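Datasets / Markets / Textiles / stulladness-listings

stulladness-listings: share offerings by textile and apparel makers

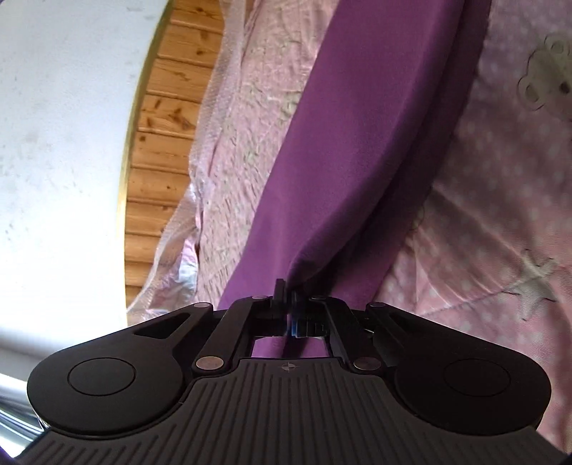

Black hand-held gripper with a ribbed base between two rounded pads.

Last updated 06/05/2024 · 4 comments · 2 shares

Stulladness Listings is a table of stock market offerings by companies that spin, knit, dye or sew. Each row is one offering. The current release has 1751 rows.

What is in it

The data comes in two files. offerings.csv holds the offerings, and issuers.csv holds the companies. Join them on issuer_id.

Main columns in offerings.csv:

- issuer_id: key into the issuer file
- open_date: first day of book building or public subscription
- floor_price: lowest price accepted, in local currency
- strike_price: final price, blank if the offering was pulled
- shares_offered: new and existing shares added together
- use_of_funds: short text, copied from the prospectus and trimmed

Amounts are left in the currency of the listing. We do not convert them. If you need dollars, use the exchange rate for the open date and say which source you used.

Sources

Rows were typed in from prospectuses and exchange notices. The Cornus desk entered the spinning and weaving companies. Başaran entered hosiery, denim and finished garments. The two groups used different rules for rights issues until January, so older rights issues may show the total raised in place of the shares offered. These rows have rights_flag set to 2.

Known problems

- Group companies are sometimes listed under the parent and sometimes under the mill. The Ellulley mills are the worst case, with 5 issuer ids that should be one.
- Retail and institutional portions are not split before version 4.
- Green-shoe options are missing for most smaller exchanges.
- Dates on withdrawn offerings are the planned dates.

Loading

Both files are UTF-8, comma separated, with a header row. Read issuer_id as text or the leading zeros will be lost.

License

Free for research and teaching. Ask before you resell it or build it into a paid product.

Contact the maintainers | © Stulladness | Back to top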